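Trosby Sorting Set: Data Card and Fault Notice

Maintained by Oda Brekke, Isaksson Laboratory. Revised 06/09/2021.

The set contains recordings of tabletop cleanup with robot arms. Food pieces and yellow sponge pieces are handled on a brown work surface with bins lined in black plastic.
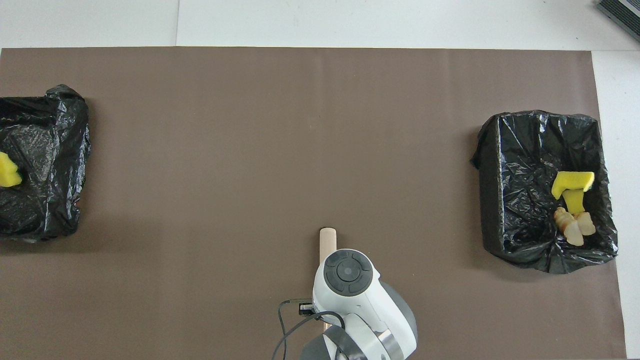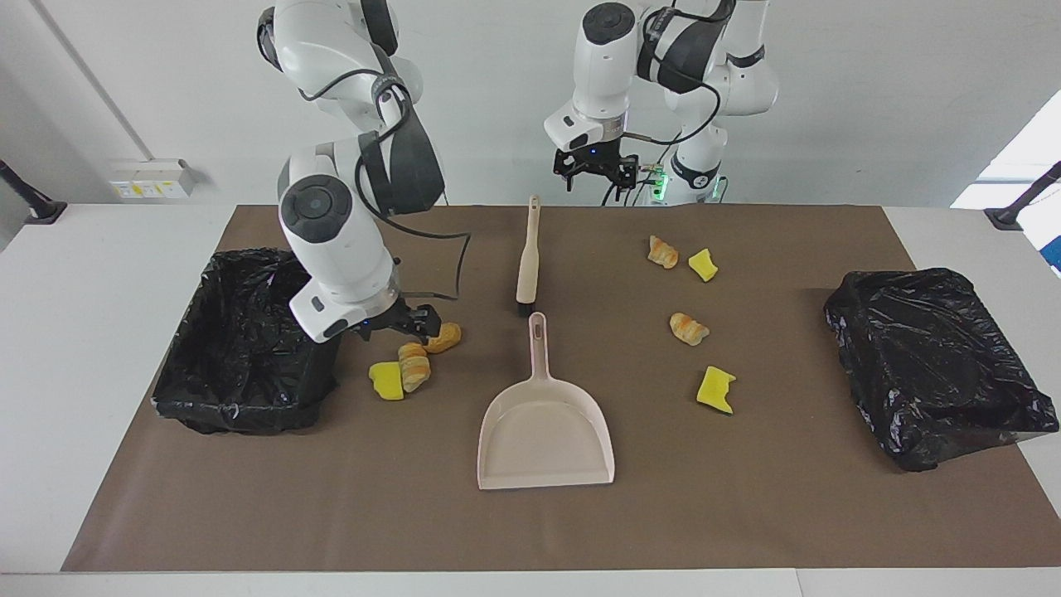
Two bins and the brown covering, head view and fixed view.

Reading time: 2 min

Status
The release holds 249 episodes. Of these, 42 are marked FAULT and are excluded from the default training split. They remain available for work on failure detection.

Nature of the fault
During the Ondanska sessions, the wrist cable of one arm intermittently caught on the bin liner when the arm withdrew. The controller reported a normal position while the bin was being pulled toward the arm. In the most serious case, the protective stop engaged late and the bin was dragged off the table. There were no injuries.

Cause
The cable loop was longer than the Vitwood mounting guide permits. The force limit had also been left at 60 percent after an earlier calibration, well above the approved value.

Corrective action
Cable loops were shortened and clipped. The force limit is now checked by the start-up script, which refuses to run if the value has been changed.

Known limitations
Fault labels were assigned by hand from video. Light contact between cable and liner may be unlabeled. Force readings are missing for episodes recorded before the script was changed.

Reporting
Users who find an unlabeled fault should send the episode number and time offset to the maintainer.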